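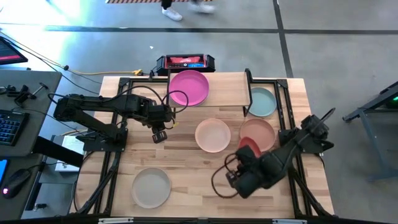

Bowls in several colors on the wooden table

Gerkis School Essay Contest: Questions Families Ask Us

Who can enter?
Every student in grades four through eight is welcome, and we really do mean every student – the shy writers and the ones who've never finished a page before! Grades four and five write up to 300 words, and the older students may go up to 1000. New families who join us in September can enter too.

How are the topics chosen? 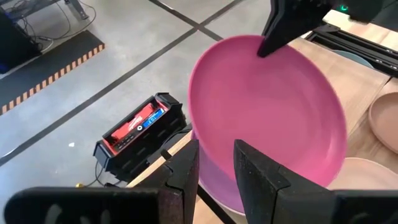 Topics are drawn by lot on the morning of the contest, so that all the children start fresh together. Each classroom writes its ideas on folded slips, and Oksana Bondarchuk picks one for each grade in front of everybody. If your child's class would like to hold a practice draw, a large round plate with a slightly raised rim, like the pink one in the photo, does nicely for the slips, and the little ones love having a turn. Past topics have included a letter to a grandparent and a day without clocks.

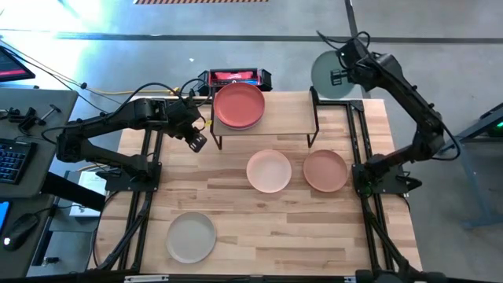 How long do the students have to write?
Students get 40 minutes, plus a few quiet minutes beforehand to jot down ideas. If your child usually has extra time on tests, please let the homeroom teacher know ahead of time and the same will apply.

Can my child type the essay?
We ask for handwriting from most students, though anyone who normally uses a laptop in class may use one for the contest as well. Spell check stays off, I'm afraid.

Where do we pick up the essays afterward?
From the Sutine Room, next to the library, until 4 p.m.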